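Felt and plastic play food – cleaning, storage, what to keep
14 replies · 3161 views · Share

fangsorter
Sorting out a play kitchen set that has been through several households. It is a mix of felt food and plastic dishes, all in one bin at present. I want a cleaning method that does not ruin the felt, and a storage scheme that a four-year-old can follow. The felt ketchup is the piece I care about most. Its label is a separate white patch with an embroidered border, and the lettering is embroidered too.
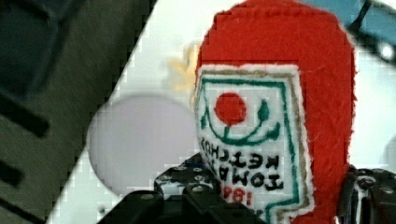

Felt ketchup bottle, label side.

The surface has gone fuzzy, mostly along the edges. No care tag on it. Filling unknown. Is machine washing out of the question?

Share · 6 comments

jvarma
Out of the question, yes. Red felt next to a white patch is the worst combination for dye transfer. Test first: damp white cotton cloth, press for a minute on the underside, check for color. If the cloth stays clean, spot clean with cold water and a drop of dish soap, then blot. Do not rub. Rubbing is what raised the fuzz in the first place.
– Jayanthi Varma

clollell
Disagree on the machine. I have washed felt food in a zipped mesh bag, cold, lowest spin, and lost one piece out of a large batch. Acrylic and polyester felt tolerate it. Wool felt does not. Work out which one you have before ruling anything out.

jvarma
One lost piece is one too many when it is the piece the owner cares about. There is also the filling to consider. If it is batting, it can clump, and a bottle that is meant to stand up will lean afterward. Opening the seam to fix that takes longer than spot cleaning.

clollell
Fair on the batting. I would still machine wash anything flat, such as felt lettuce or cheese slices.

skilura_7
For the fuzz, use a fabric shaver on the lightest setting, and keep it away from the embroidery. A shaver head will catch a satin stitch and pull the whole run out. Small scissors near the label.

fangsorter
Tested this morning. Slight pink on the cloth, so spot cleaning it is. Next question is the plastic. I put part of the set out on the table to decide what stays together.
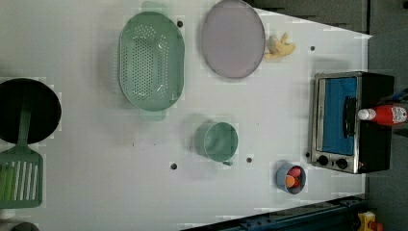
My first idea was to store by material: felt in one box, plastic in another. The felt box gets a lid because it collects dust and hair. The plastic box can stay open. The objection at home is that the spatula then ends up away from the food it is supposed to turn.

imagana
Store by use. A child looks for "cooking things" and "eating things." Pan and spatula in one tub, plate and cup in another, food in a third. We used this at the playgroup for 14 months and the Saturday cleanup dropped to 7 minutes. The colander can double as the bowl for loose food if the shelf is deep enough.
– Itzel Magaña

clollell
The colander as a food bowl works until someone picks it up with both hands and tips it. Use a real tub.

imagana
It was tipped often. It was also refilled often. I count that as play.

skilura_7
By material is better for washing, by use is better for daily cleanup. The dishes get washed more often than the felt does, so I would go by use and put a lid on the food tub only. The Disgate tubs with the snap lid are fine for this. The hinge on the larger size is weak, so buy the small one.

jvarma
Agree with the lid. Two additions. Let the felt dry fully before it goes in, overnight at least, standing on a rack. And rinse the colander from the underside, as residue sits in the holes.

fangsorter
Going with three tubs by use, lid on the food. Will order the small Disgate. Does anyone know whether its lid holds a paper label, or does it need tape?

skilura_7
Tape. The lid is textured and paper labels lift at the corners by the second week.

Share · Report thread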